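**Chamado 557: balcão de lanches, expositor e embalagem dos sanduíches**
Estado: aberto (falta uma coisa só, ver o fim)
Aberto por: balcão Skolholm
Acompanha: Sotiris Kalogeropoulos

Oi, Sotiris! Vou escrevendo tudo neste chamado mesmo, porque na quinta-feira te expliquei metade por telefone e a outra metade ficou no ar. São dois problemas, o do expositor e o do plástico dos sanduíches, e acho que um puxou o outro.

**Problema 1: as garrafas escondidas**

O expositor antigo da Plaltura era plano, tudo na mesma altura, e quem chegava no balcão só via a fila da frente. O pessoal levava uma garrafa e achava que tinha acabado! Troquei pelo de degraus, de acrílico transparente, e coloquei as Coca-Colas de alumínio nele, com a fila de trás mais alta. Os salgadinhos foram para a bandeja branca, as embalagens de alumínio para um cesto redondo de vime, e o sanduíche ficou na bandeja bege, no meio da mesa, em cima da toalha marrom.

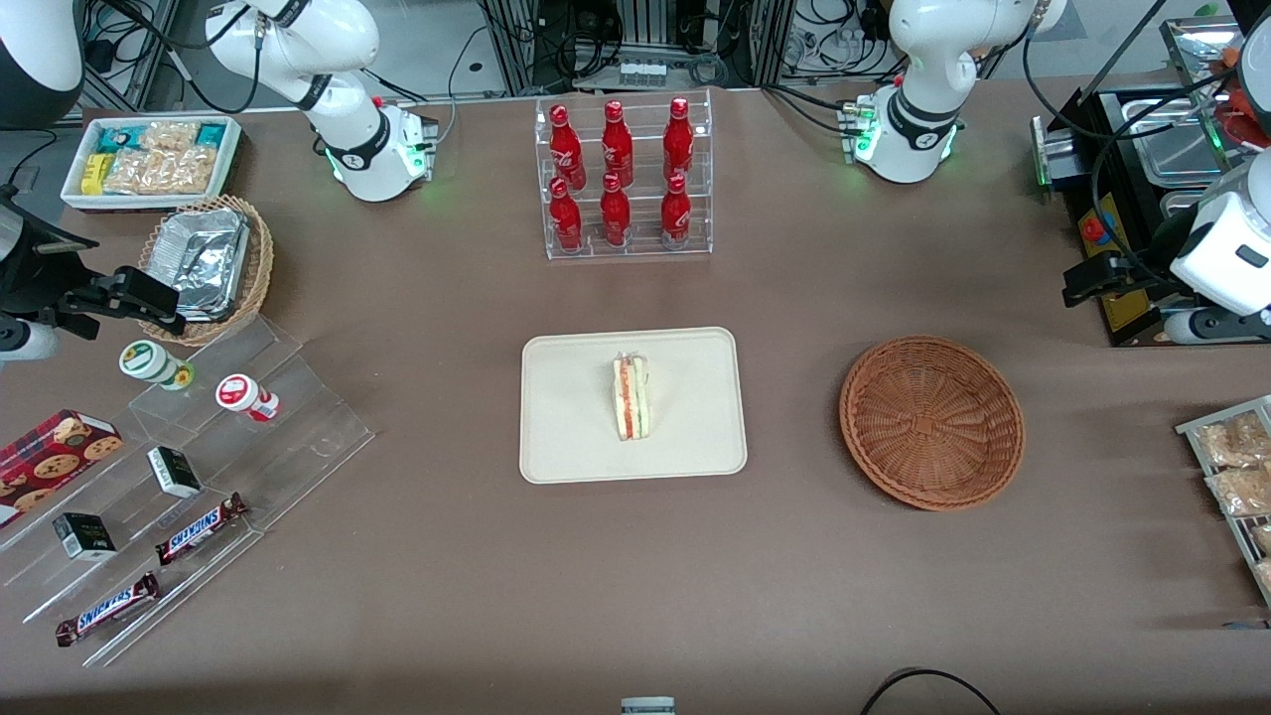 **O expositor de degraus precisa ser fixado na mesa?**
Para garrafas cheias, o próprio peso segura bem. Se ele for ficar vazio ou com coisa leve, dois pedacinhos de fita antiderrapante embaixo da base resolvem, e a toalha tem que estar esticada, sem dobra no pé do acrílico.

Tentei primeiro sem esticar a toalha (preguiça minha, confesso) e o expositor ficou balançando toda vez que alguém se apoiava no balcão. Puxei o tecido, prendi por baixo com as presilhas da Gerkska e parou. Esse problema eu considero fechado.

**Problema 2: o plástico dos triângulos**

Esse me deu mais trabalho. O rolo novo que veio da Manolakis é mais fino que o anterior, e a cliente do primeiro horário devolveu um sanduíche porque a ponta estava aberta. Fui olhar a caixa inteira e achei mais 4 com a dobra soltando, todos do mesmo lote.

O que eu já testei:

- Dobrar duas vezes na base em vez de uma: melhorou, mas gasta mais filme.
- Etiqueta maior por cima da dobra: segura bem, só que tapa o recheio, e o recheio é o que vende, né?
- Dobra simples com o sanduíche deitado: péssimo, a alface escorrega toda para um lado.
- Dobra simples com o sanduíche em pé, base para baixo: por enquanto é a campeã.

A montagem também conta. Com três fatias de pão, a do meio funciona como uma parede entre a alface e o lado do tomate com cebola roxa, e o triângulo fica firme o bastante para parar em pé. Quando o tomate é cortado grosso demais, o plástico estica na ponta e aí não tem dobra que aguente. 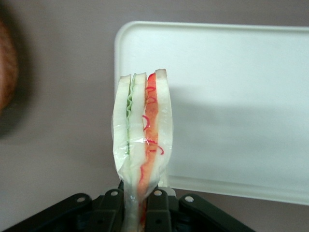 Combinei com a cozinha de cortar o tomate mais fino e secar no papel antes de montar. Fizeram uma leva assim às 7 da manhã e até a hora do almoço não voltou nenhum. É pouca coisa para cantar vitória, eu sei, mas fiquei animada!

**Pendente**

Ainda temos a bobina fina quase inteira e o pedido de agosto já está lançado com mais 1.000 folhas do mesmo material. Você consegue falar com a Manolakis e ver se trocam pela espessura antiga? Se não trocarem, eu uso esse filme para os biscoitos avulsos, que são leves e não forçam a dobra, e a gente compra o outro à parte só para os sanduíches.

Ah, e o cesto vazio ao lado da bandeja é para os guardanapos, que ainda não chegaram. Deixa ele ali, por favor, que da última vez guardaram e levei a manhã toda procurando.

Fico no balcão até as 4 da tarde, qualquer coisa me chama por lá.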